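Subject: Re: [drukgate-talk] Festival flights, and did anyone else watch the Windetti interview?

Hi all,

Catching up on the thread after a long weekend away from my inbox, and I'm so glad somebody brought this up! Quoting the part I want to answer:

> I love Windetti as much as anyone here, I've had the first two records on repeat
> since April. But 124 people in the crew and every one of them flown in and out
> between shows, while the singer goes on TV to talk about the forest fund? The
> comments under that clip were brutal. Are we going to say something as a fan
> list or just keep trading setlists?
>
> Also, does anyone know if the Salameh show is still happening? The venue page
> says "check back soon" and has for weeks.

First, the easy one. Salameh is on! I phoned the box office and the woman who picked up was very cheerful about it. Doors at 7 pm, seats in the balcony, standing on the floor. The web page is simply old. She said to hang on to any ticket with the earlier start time printed on it, they'll scan fine.

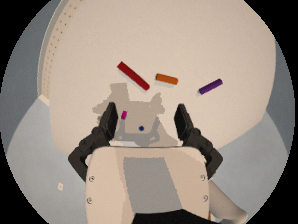 *Small colored pieces on the tabletop.*

Now the flights. I watched the whole interview, all 25 minutes of it, and I'd really encourage everybody to do the same before piling on, because the clip going around leaves out the best part. The host asks about the planes straight out. The singer goes a bit red, laughs, and says the band argued over it for most of the winter, and that the second half of the tour has been redrawn so the stops run in a line up the coast and the gear and most of the crew can go by bus. You can complain that they should have done that from the start (I do!) but I thought it was a pretty good answer for live television, and a lot better than the statement the label put out the next morning, which read like a parking notice.

What I'd like us to do is write to them. A friendly letter, one page, signed by whoever wants to sign. Thank them for the bus leg, ask them to plan the next tour that way from the first date, and ask if they'd print the travel plan in the program. When Fovora did that a couple of years back the fans went wild for it, people were framing the little route map. I have mine over the kitchen sink. We had 126 signatures on the "bring back the encore" letter, and that was over one song, so I think we can beat it.
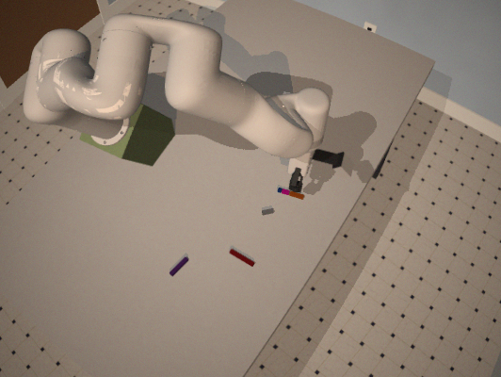
*White robot arm, green pedestal.*

A few people asked off-list about getting to Salameh without flying or driving solo, and I got carried away and looked up everything. The overnight train gets in at 6 am, and the diner across from the station opens at the same time and does an excellent egg sandwich. If you're coming from the north there's a change with a long wait, so bring a book. For the ride home, the last local leaves 40 minutes after the usual curfew, so you can stay for the encore and still walk to the platform. I'm happy to keep a carpool list as well. Send me your town and how many seats you have or need, and please put CARPOOL in the subject or I will lose it.

The floor gets hot, by the way. Wear less than you think you need and use the coat check, it's by the left-hand stairs.
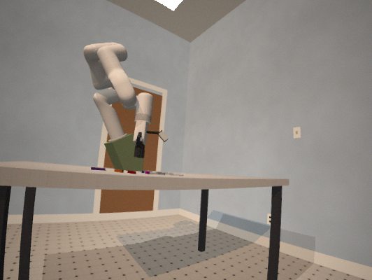
**Drukgate Listeners' Club, Tour & Travel Team**

One more bit of news, for those who skipped the last digest: the list passed 2000 members! Hello to all the new folks, especially the ones who came over after the Fovora forum shut down. The setlist archive is open to you, ask for the password by replying to the welcome message. Corrections are very welcome. I know the second night of the spring run is missing a song and I'd love to hear from anyone who was there and remembers what came after the piano number.

I'll post a draft of the letter here tomorrow evening. Tear it apart, I don't mind a bit.

See you in the balcony,
your list host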